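Keeping Plastic Cups and Tumblers in Good Shape

Plastic cups get less care than glasses because they cost less, and most of them end up in the trash years before they need to. They go cloudy, they pick up a smell, or they stick together in the cabinet and get cracked when someone twists too hard. Most of this can be avoided with ordinary supplies.

Washing

Wash new cups before the first use in warm water with a few drops of dish soap. If there is a price sticker, leave it on until the cup has soaked for ten minutes. Labels that still won't lift will usually come away with a little cooking oil rubbed in with a fingertip. Wash again afterward, as the oil leaves a film.

For everyday washing use a soft sponge or cloth. The green side of a scrub sponge will scratch plastic, and scratches hold stains and make the cup look dull. A bottle brush is fine for tall tumblers if the bristles are soft and the wire tip is covered. I replace mine every September when I go through the sink cabinet.

Check the bottom of the cup for a dishwasher mark. If it has one, use the top rack and skip the heated dry cycle. If it has no mark, wash it by hand. Thin cups warp near the heating element, and once the rim has gone out of round there is no good way to bring it back.

Cloudy cups

There are two kinds of cloudiness and they need different treatment. Hard water leaves a white film that feels slightly rough. Soak the cup in equal parts white vinegar and warm water for 60 minutes, then wipe and rinse. If the film is thick, do it a second time with fresh vinegar.

The other kind is wear. Fine scratches from scrubbing and dishwasher detergent turn the surface hazy for good. Vinegar does nothing for this. The cup can still be used if the inside is smooth, but I move badly worn ones to the garage for rinsing brushes or measuring potting soil. Once a cup has held paint or anything from the garden shelf it stays out there. Write on it with a permanent marker so it does not drift back.

Smells

Orange juice, tomato juice and protein drinks are the usual causes. Fill the cup with warm water, stir in a tablespoon of baking soda and let it stand overnight. Rinse and let it air dry upside down on a rack. For a lidded cup, take out the gasket and soak it separately - the smell is often in the gasket and not in the cup at all.

Milk should be rinsed out right away with cold water. Hot water first tends to set it.

Stains

Tea, coffee and berry drinks leave a ring. Make a paste of baking soda and water, spread it on with a damp cloth, wait 15 minutes and rub gently. Denture tablets also work well. Drop one in a cup of warm water, leave it for the time given on the package, and wash with soap before using the cup.

A sunny windowsill will fade a tomato stain from a white or clear cup in a day or two. Don't try it with dyed cups you care about, as the color can fade along with the stain.

Cups that are stuck together

Do not pull or twist. Stand the outer cup in a bowl of warm water and put cold water in the inner one. Wait two minutes and ease them apart. If that doesn't do it, run a few drops of dish soap around the gap and try again.

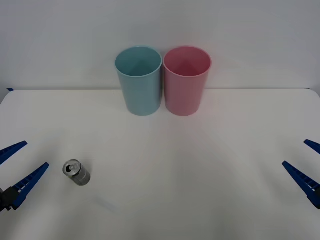
Evie Oakley

Storing

Tall tapered tumblers are the ones most likely to jam. If you have the shelf space, stand them side by side. If you have to nest them, dry them completely first and slip a folded strip of paper towel between each pair. Keep the stack to four or five. Taller than that and the weight presses the bottom ones tight.

Lids take up less room on edge in a small basket or an old letter sorter.

Don't keep plastic cups on a shelf over the stove. Grease settles on them and turns sticky, and it takes very hot water and a lot of soap to get it off. A lower cabinet is better, and children can reach it.

Telling cups apart

In a house with several people, give each person a color and buy all their cups in it. It cuts down on washing, and you will know who left one on the porch. For a party, a loose rubber band around each cup does the same job. Masking tape is all right for an afternoon but leaves glue behind if it goes through the wash. Rubbing alcohol on a cotton ball will take the glue off most plastics - test the bottom of the cup first, since some clear ones will craze.

When to throw them out

Get rid of any cup with a crack, a chipped rim or deep scratches inside. Cracks hold food and can't be cleaned properly. Check the base too, where small splits start around the molded ring. Fill the cup, set it on a dry paper towel and look again in an hour.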